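Konen Planner 4: Set-Up Guide
Section 4. Container Regions and Dual-Arm Clearance
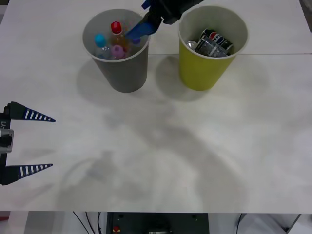

Container regions tell the planner where an arm may go below the rim height of an open vessel. Every vessel on the table needs its own region, even when two vessels stand side by side and have the same shape. The planner does not infer a region from the point cloud. With a gray cup of bottles next to a yellow cup of cans, define two regions and give each its own name, rim height and approach cone. A finger angled down into the mouth of the gray cup is then checked against the gray cup's region only, and the gripper body above the gap is checked against both rims. The second arm, waiting at the left with its jaws open, is handled as a moving obstacle and is covered in 4.3.

Before you start, complete the hand-eye calibration in Section 3. Both arms must be listed as READY in the Lototen console.

4.1 Defining a region

1. In the Lototen console, open Workspace > Regions and select New.
2. Select Capture. Keep both arms still until the progress bar closes.
3. Click four points on the rim of the vessel. Space them evenly. Do not click on contents that stand above the rim.
4. Check the fitted circle. If the residual is shown in red, delete the points and repeat step 3.
5. Enter a name. Names are case sensitive and may not contain spaces.
6. Set Rim Margin. The default is 4 mm.
7. Set Approach Cone. The default is 20 degrees from vertical. The maximum is 40 degrees.
8. Select Save, then Publish. A region that is saved but not published is ignored by the planner.

Note: Rim Margin applies to the finger links. The gripper body uses the global clearance value from Section 2.

Note: If a vessel is moved after publishing, the region does not follow it. Use Re-fit, or enable tracking as described in Section 6.

4.2 Perception settings for crowded contents

Bottle tops packed close together often come back from the segmenter as a single object. Clear plastic and shiny crumpled surfaces leave holes in the depth image. The settings below apply to both cases.

1. Open Perception > Fukuda Segmenter.
2. Set Mode to Instance. Surface mode will merge neighboring caps.
3. Turn on Color Split. Caps of different colors are then separated even when their depth edges are weak.
4. Set Fill Depth to Conservative. Missing pixels inside a region are treated as occupied up to the highest valid neighbor.
5. Run Test Segment and inspect the overlay. Each graspable item should carry its own outline and ID.
6. If a finger hides part of an item, retract the arm and run the test again. A partly hidden item is flagged PARTIAL and is not offered as a grasp target.

Caution: Do not set Fill Depth to Off when working inside a container region. The planner will treat missing depth as free space and may drive a finger into the contents.

4.3 Sharing the table between two arms

The Urville scheduler gives one arm at a time the right to enter a region. The other arm holds outside the boundary or moves elsewhere on the table.

1. Open Scheduler > Arms and confirm that each arm has a different ID.
2. Assign a hold pose to each arm. The pose must be clear of every approach cone.
3. Set Lock Scope. Use Single if the vessels stand far enough apart for both arms to work at once. Use Group if one gripper body can overhang a neighboring rim.
4. For Group, add all affected regions to the same lock group.
5. Select Dry Run. Both arms move at reduced speed and stop above rim height.
6. Watch one full cycle from each arm. Keep a hand on the stop button.
7. If the dry run ends without a fault, select Commit.

Caution: Lock groups control planned motion only. An arm moved by hand or with the jog panel does not request a lock.

4.4 Fault codes

R-04 Region not published. Return to 4.1, step 8.

R-20 No path inside the approach cone. Widen the cone, or choose a target farther from the rim - items close to the wall often need a steeper wrist angle.

R-23 Lock timeout. The other arm has not left the region. Check its state in the console before clearing the fault. Clearing R-23 releases the lock at once.

R-40 Vessel shifted. The current rim fit does not match the published one. Run Re-fit with both arms in their hold poses.

Faults are written to the planner log with the region name and arm ID. Log export is described in Section 9.

Section revised February 22, 2019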